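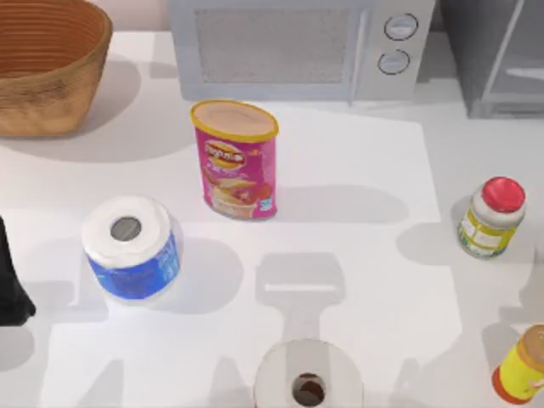 Jornwood phone battery log

Version 4, August

Jornwood is a table of battery run times for mid-range phones. It exists because the hours printed on the box seldom match the hours in the pocket, and I wanted numbers I could check. Whether these are much better is for you to judge.

What is in it

3056 rows, one per full discharge, covering 181 handsets. Two files: runs.csv and handsets.csv. They join on handset_id.

Columns in runs.csv

handset_id: matches the other file
start_pct, end_pct: as shown by the phone, which may well be lying
minutes: screen-on time
brightness: slider position, not measured light
network: wifi, mobile or off
source: draltholm or plikel

Where the rows came from

The Draltholm rows are bench runs with a looping video and a fixed brightness setting. They are tidy, and nobody uses a phone like that. The Plikel rows were sent in by owners through a logging app. They look more like real life, but people who install a battery logger tend to be people with a battery complaint. I would not average the two together. The earlier Mwakalinga export has been dropped, as its times were rounded to the hour.

Known problems

Battery age is blank for most Plikel rows. Some makers change how the percentage is worked out after an update, so the same phone can seem to gain or lose an hour overnight. Software version is recorded in handsets.csv once per phone, which is too coarse. Room temperature was not logged at all.

Please don't use this to name a "best battery phone". Gaps of a few minutes mean nothing, and I have doubts about some of the larger ones.

Licence

Free to copy and change, with credit. Corrections are welcome if they come with the raw log. Screenshots of the battery page will not be added.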